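The club at Skarkbridge met in the old needlework room, up two flights of stairs, and by the time Crescencio Arroyo had got himself and his flask and his bad knee to the top of them, the students had generally been at it for a good while and had stopped noticing who came in. He didn't mind that. He had taught in the building for 20 years, most of them a floor below, and he rather liked being furniture.

"It's the orange again," said Kandance, without turning round. "It'll do the other things. It sulks over the orange."

"Has it eaten?" said Crescencio, and she laughed, which he had hoped she would, for she had been frowning at that table since lunch.
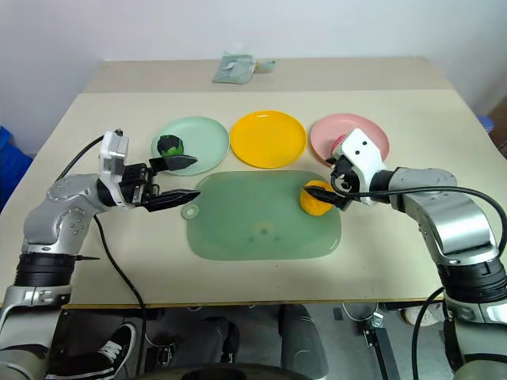
Kandance had a theory about grip, and like all her theories it had started small and grown in the telling. You had to go in low, she said, and you had to be patient, and above all you mustn't let the left arm wander off and get ideas of its own while the right one was busy. Crescencio drew up a stool and watched the black fingers pinch the orange at the corner of the big green tray, with the yellow plate still sitting empty in the middle of the row, and he found (silly old man that he was) that he was holding his breath for it, just as he used to at the school sports day when the slow ones came round the last bend.

"Fillberg got theirs to do it in August," she said quietly. "The whole table, start to finish."

"Fillberg have Mr Kostiuk, who doesn't let them go home."

"You could not let us go home."

He thought about that, and about the bus, and the soup he had left out on the side. Then he unscrewed the flask and poured 2 cups, and pushed one along the bench to her.

"Go on, then," he said. "From the beginning. And tell me again about going in low."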